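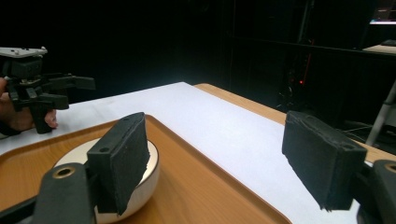
From: Hanane Slaoui
To: Parents' list
Subject: Re: Uniform consultation

Abdelghani Sqalli wrote:
> Does anyone know whether the governors have settled on
> the new blazer? The letter says "shortly", and it said
> that in June as well.

They haven't. I went to the open meeting, which spent 40 minutes on socks. The blazer was moved to next term, along with the bike shed and the question of who pays for the minibus tyres.

What I did learn is that the survey went to 600 families and 100 replied, mostly about parking.

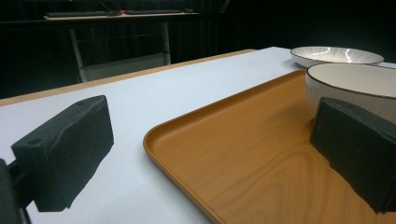
White tabletop, black foam pads.

Jaqueline Becerra is collecting outgrown blazers in the meantime – old badge, all sizes, missing buttons forgiven. Please name the bag and leave it at the office before nine. I have two in age 11 if your youngest is still growing sideways.

Hanane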